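Shared rulebook for two-armed robots handling sharp tools gets its first outing
13 Aug 2018

Workshops that let robots pick up blades, hooks and other sharp tools now have a plain set of rules to work from, and it is a really good read! The Tokthorpe guide, put together by robot builders at Grundari and the tool library at Mahama, was released this week and runs to just five pages.

It covers small benchtop cells with two arms, the sort more and more colleges and repair shops are setting up. Until now most of them wrote their own rules, or borrowed bits from factory manuals meant for machines ten times the size.

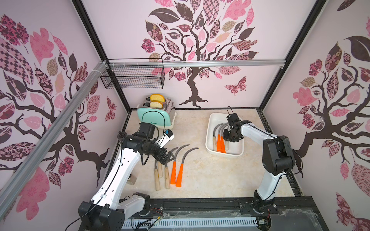

Sorting is where the guide spends most of its time, and rightly so. Its first rule is that every sharp tool in a tray must lie the same way round, handles to the front, so that a person reaching in afterwards meets the grip and never the edge. Sickles make a fine test of this. The curved blades like to bunch together, as they do at the back of the white tray, and the handles may be wood or bright orange plastic within the same batch. The guide asks teams to test with mixed handles from day one.

"We wanted something you could pin up beside the cell and read with a cup of tea in your hand," said Yannick Deschamps, who edited the guide. "If a rule needed a second paragraph, we went back and wrote it again."

Other rules are just as brisk. Only one arm may hold a blade while a person is within 2 metres of the cell. Speed is capped at 50 per cent whenever both grippers are over the work area. A gripper must never let go of a tool above tray height – it lowers, rests, then opens. After 3 failed grasps the arm stops and waits for someone to come and look.

There is a lovely section on keeping records too, with a one-page log sheet that can be copied freely.

Nasten, the training centre, will run its introductory course from the guide in September. Comments on the text are welcome until then, and Deschamps says he is especially keen to hear from people who work with garden and farm tools.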